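Section 7: Setting Up Shared Folders in Kesska

Before you begin

Shared folders allow the members of a department to store, open, and edit the same files. The steps in this section must be carried out from an account with Manager rights. Accounts with Reader or Editor rights will not display the Folders menu.

Confirm that the Kesska desktop program is closed on all workstations that will use the folder. Files left open during set-up may be saved under a second name and will have to be merged by hand.

Creating the folder

1. Sign in to the Kesska console and select Folders, then New.
2. Enter a name for the folder. Names may contain letters, numbers, and hyphens. Spaces are converted to hyphens when the folder is saved.
3. Select a storage location. Sites that use a Mollah storage unit should choose Local. All other sites should choose Hosted.
4. Set the size limit. The default is 248 GB. A lower limit may be entered at any time, but a higher one requires approval from the site office.
5. Select Save. The folder appears in the list with the status Pending.

Note: The status changes to Ready once the first backup is complete. Members can be added while the folder is still Pending, but they will not be able to upload files.
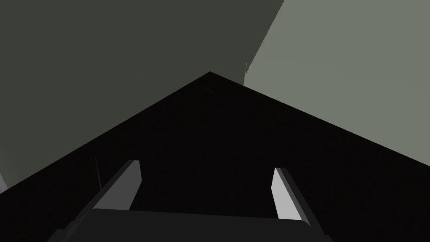

Adding members

6. Open the folder and select Members, then Add.
7. Enter the work e-mail address of each member, one address per line.
8. Assign a level of access. Reader is the default. Editor access allows a member to rename and delete files, including files created by others.
9. Select Send. Each member receives a link that remains valid until 5:00 p.m. on the following working day.

Caution: Removing a member does not remove copies that the member has already saved to a workstation. Refer to the Rirketora records policy before removing any person who has handled restricted files.

Restoring a deleted file

Deleted files are held in the Recovery area until it is emptied by a Manager. To restore a file, open Recovery, mark the file, and select Return. If the original folder no longer exists, the file is placed in the top level of the Drileseo archive.

Error 769 indicates that a file of the same name is already present. Rename the existing file and repeat the procedure. Folder size limits are covered further in Appendix 2.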